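Tumbridge Toy Library: your questions about the wooden cubes

We've put together the things families ask us most often about borrowing, cleaning and putting away our painted wooden cubes. If yours isn't answered, do ring the desk on extension 3382 and we'll have a proper chat about it, as we always enjoy hearing how the toys are getting on in their temporary homes.

What ages are the cubes suitable for?

We lend them to families with children from 2 upwards. Younger brothers and sisters will certainly want to join in, and that's lovely, but please sit with them while they do, as everything goes straight into the mouth at that age and paint does get chewed.

Do I need all the colours to play with them?

Not at all! We're often asked for the biggest set we have, and very often the family comes back saying that only a handful ever left the bag. A red one, a green one and a blue one will keep a small child going for a good long while, and you can always swap for a fuller set later on if they're still keen.

What should we play on?

Any flat table or a clear patch of floor will do. We're fond of laying a plain white cloth over the table first. The colours stand out beautifully against it, the cubes don't clatter quite so much (your neighbours may thank you), and when everyone has had enough you can give the cloth a shake out of the back door. Pull it fairly smooth, or towers will lean.
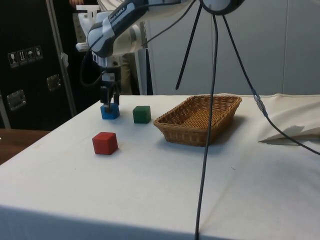
If your cloth slides about, try a thin towel underneath, or clip it to the edge of the table with ordinary clothes pegs.

Is a basket better than a box for putting them away?

We think so, and it's the one thing we'll happily go on about. A low wicker basket with an open top lets a child see at once where the cubes belong, and there's no lid to trap fingers. Put it out on the table from the start, a little to one side, so that dropping the cubes in becomes part of the game. Some children like to do all of one colour first, and some just like the noise.

Which sets can I borrow?

There are two. The Kornen set is the smaller of them and easier to carry home on the bus. The Irkard set has more cubes and comes in a drawstring bag, and it does tend to be booked up well ahead, particularly in the school holidays. Ask for set number 73 if you want the Irkard one, as that's how it's labelled on our shelves.

How do I clean them?

Wipe them with a cloth wrung out in warm soapy water, then leave them on a towel overnight. Please don't soak them, and please keep them out of the dishwasher, however tempting it looks. Wicker wants even less: a soft dry brush gets the crumbs out of the weave.

What if we lose one?

Don't worry, it happens to all of us. Have a look under the sofa and in coat pockets, and if it still hasn't appeared, tell us when you bring the rest back. We don't charge for a single missing cube. If it surfaces in March behind the washing machine, pop it through our letterbox with a note saying which set it came from.

Can I donate our old ones?

Yes please, as long as the paint isn't flaking. Quote 3499 on the bag so that it goes to the donations shelf and doesn't get mixed up with returns.

Page last updated 21/10/2024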